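最后一次大改：2018年12月31日。从那以后只修过错别字和一个算错的偏移量，放心用。

# vinadness-tabletop

这个仓库里放的是我在 Clevby 共享工坊里折腾的那张机械臂工作台：怎么搭台子、怎么贴格子、怎么标定腕部相机，还有在这张台子上录下来的数据。项目名叫 Vinadness，是 Siobhán Cronin 起的，我问过她什么意思，她说念着顺口就行（我念到现在还是会把重音放错）。

先说清楚，我白天不干这行，写代码也是半路出家，所以脚本里有些地方写得挺土的。能跑，就是土。哪位看不下去，欢迎提 PR，我真的会看！

## 仓库里有什么

```
vinadness-tabletop/
├── bench/ 台面图纸、贴胶带的顺序、各格子的编号
├── calib/ 标定脚本，Gekero 的配置也在这儿
├── episodes/ 录制的片段，一段一个文件夹
├── notes/ 我的流水账，中文夹英文，凑合看
├── tools/ 切片、抽帧、查坏文件
└── README.md
```

`notes/` 里的东西别太当真，有些是半夜写的，前后矛盾的地方以这份 README 为准。

## 数据长什么样

| 项目 | 值 |
|---|---|
| 完整片段 | 378 |
| 切出来的短动作 | 2,123 |
| 任务类型 | 3 |
| 视角 | 腕部、固定机位 |
| 标注格式 | JSON，一段一个 |

任务类型就是 `pick`、`place` 和 `nudge`。前两个不用解释，`nudge` 是指夹爪闭着，轻轻把东西往旁边推一格。这个动作本来没打算录，后来 Jérémie Gautier 来工坊玩，看我调程序的时候说，你这个推的动作挺好看的嘛，怎么不留着？于是就留着了，现在反而是我自己用得最多的一类。

每个片段文件夹里有腕部相机的画面、固定相机的画面、关节角日志，再加一个 `meta.json`。字段名我尽量起得直白：

```json
{
 "task": "place",
 "cell_from": "B2",
 "cell_to": "B2",
 "object": "basket",
 "light": "side",
 "operator_note": "夹爪下得有点慢"
}
```

`cell_from` 和 `cell_to` 可以是同一格，因为格子划得比较大，一格里能同时放下篮子和盘子。早期有几段我把两个字段写反了，`tools/fix_cells.py` 会自动处理，跑过一遍再用。

`light` 这个字段是后加的，只有 `side`、`top`、`mixed` 三种值，全凭我当时的感觉填，没有拿仪器测过。想拿它做严肃实验的朋友，建议自己重新标一遍。

## 台面和格子

台面上的格子全是蓝色胶带贴出来的，横竖交叉，一个交叉点就是一个参考点。为什么不画线？画过！马克笔画的线在腕部相机里细得像头发丝，光一暗就找不着了。胶带宽，颜色又跳，脚本找起来省心多了，贴歪了还能撕掉重来。

贴的时候几条经验：

- 先贴横的，再贴竖的。横线用长尺压着，一口气拉过去，中间别停。
- 竖线容易歪。歪一点点没关系，标定脚本拟合的是整条线，不是看某一小段。
- 接头别放在交叉点附近，边缘会错出一个小台阶，角点检测就爱在那儿犯傻。
- 贴完用手掌抹一遍，翘边会投出一条细影子。
- 别用亮面胶带。我第一卷买的就是亮面的，反光反得一塌糊涂，整卷送给隔壁做模型的人了。

上面第三条我自己也没完全做到，台面上现在就有这样的地方，所以 `calib/mask_joints.py` 里有个小功能，可以手动把某一段胶带的边缘盖掉，不参与拟合。说起来有点丢人，不过挺好使的。

格子编号从靠桌子那一侧开始数，横着用字母，竖着用数字，图纸在 `bench/cells.pdf`。如果你的台子尺寸跟我不一样，改 `bench/cells.yaml` 就行，其他脚本都从那里读。

## 道具

道具我故意选得很家常，厨房里翻翻就有差不多的：

- 一个圆篮子，黄色的边，底是编织网，样子像蒸笼屉
- 一个浅蓝色圆盘子，平的，边沿稍微翘起来一点

篮子是最难搞的，也最好玩。夹爪要伸进篮子里去，边沿又有高度，角度稍微偏一点就会蹭到。而且网底在图像里会产生一些细碎的纹理，分割的时候经常被切成好几块。我试过往底下垫纸，后来又觉得那样太作弊，就不垫了。

盘子相对老实，唯一的毛病是颜色和机械臂关节盖子很接近，都是浅蓝。刚开始我按颜色阈值找盘子，结果程序兴高采烈地告诉我盘子挂在半空中……它找到的是肘关节。现在的做法是先用格子把台面范围框出来，再在范围里找圆，误检就少多了。要是你的臂也有浅蓝色的盖子，务必先看一眼 `tools/find_plate.py` 开头的注释。

## 怎么跑起来

需要 Python，版本别太老。依赖都在 `requirements.txt` 里。

```bash
pip install -r requirements.txt
python tools/check_episodes.py episodes/
python tools/fix_cells.py episodes/
```

第一条命令之后要是报缺 Gekero，那是正常的。Gekero 是我们自己写的一个小标定包，没有传到任何源上，就在 `calib/gekero/` 里，手动装一下：

```bash
cd calib/gekero
pip install -e .
```

然后回到根目录跑标定：

```bash
python calib/run_wrist.py --config calib/wrist.yaml
```

它会打开一个窗口，把检测到的胶带边缘画出来，绿色是采用的，灰色是丢掉的。看着差不多就按空格，不满意就按 `r` 重来。按错键也没事，它不会动机械臂，只是读图。

录新片段的话：

```bash
python tools/record.py --task pick --cell B2
```

这一条是会配合真机的！跑之前请先读下一节。

## 真机操作的规矩

工坊是大家共用的，所以我把规矩写得啰嗦一点。

1. 示教器放在手边，急停按钮朝上，别让线缆压在上面。
2. 臂在动的时候，手不要越过桌子边。想挪篮子，先停。
3. 腕部那根线会绕成一个圈，转腕之前看看它有没有余量。我扯断过一根，心疼了好久。
4. 速度先调低，空跑一遍，再放道具。
5. 录完把臂收回原位，示教器放回桌上，别顺手塞进架子里。

第五条是 Siobhán 加的。她有一次找示教器找了一下午，最后在架子的线堆里翻出来，从此对这件事态度非常坚决。

两只手的朋友也只需要开一只臂。台子旁边虽然还有第二只，但这份数据全是单臂的，双臂同步的代码在 `dual` 分支，半成品，会撞，先别碰。

## 阴影问题（重点！）

这一节是我最想让大家看的，因为我在上面浪费的时间比其他所有问题加起来还多。

臂一伸过去，光就被挡住一部分，台面上会出现一大片边缘很糊的影子。腕部相机离台面近，看到的影子就特别大，半边亮半边暗，胶带的蓝也跟着一深一浅。用固定阈值去抠蓝色，亮的那边没问题，暗的那边就断成一截一截的。

我试过的办法，按时间顺序：

- 多加一盏灯。影子变成两片，更乱。
- 提高曝光。亮处发白，胶带边缘糊掉了。
- 转到 HSV，只看色相，放宽明度。好了一大半。
- 在上一步基础上，沿着胶带方向做一维平滑再取边。基本够用，现在代码里就是这个。

Jérémie 提议过用 Daneshvar 那套光照归一化（是他以前待过的一个小组的内部工具，组名就叫 Daneshvar），我移植了一版放在 `calib/experimental/`，在我的图上提升不明显，而且慢。可能是我移植得不好，他看过之后没说话，只是叹了口气。

还有个小细节：胶带边上偶尔会粘到浅色的小屑，在图里就是一个亮点，刚好落在边缘的话会把拟合往外拽。拿离群点剔除能解决，参数是 `edge_outlier_px`，默认给的是 3，你的相机分辨率高的话可以放大一些。

## 已知问题

- 四月录的那批，固定机位的时间戳比腕部的慢一拍，`meta.json` 里标了 `"sync": "loose"`，训练同步要求高的模型请过滤掉。
- 固定机位会拍到坐在桌边的人，有时只有半个脑袋。出镜的都知道并且同意，但还是请不要拿来做人脸相关的东西。
- `nudge` 类的数量比另外两类少，做分类要注意均衡。
- `operator_note` 是随手写的，有几条纯属抱怨，跟任务没关系。
- 盘子和篮子都只有一种颜色，换了颜色效果怎么样，我没试过。

## 台子近照
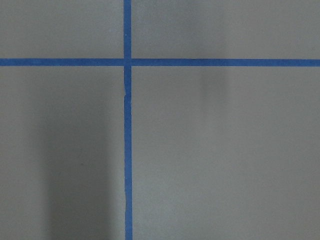
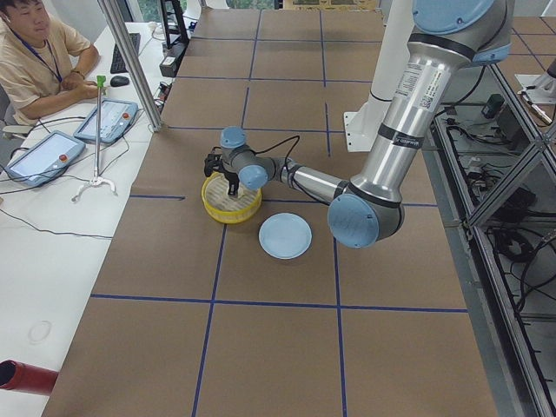
*图：蓝胶带格子台面，第一张是腕部视角的胶带交叉处，第二张是固定机位，夹爪伸在篮子里。*

## 授权和联系

代码随便用，数据请注明来自 Vinadness 项目，拿去商用前先来说一声。有问题开 issue，中文英文都行，法语的我会转给 Jérémie。回得慢的话多半是我在工坊里重新贴胶带，过两天再戳我一下。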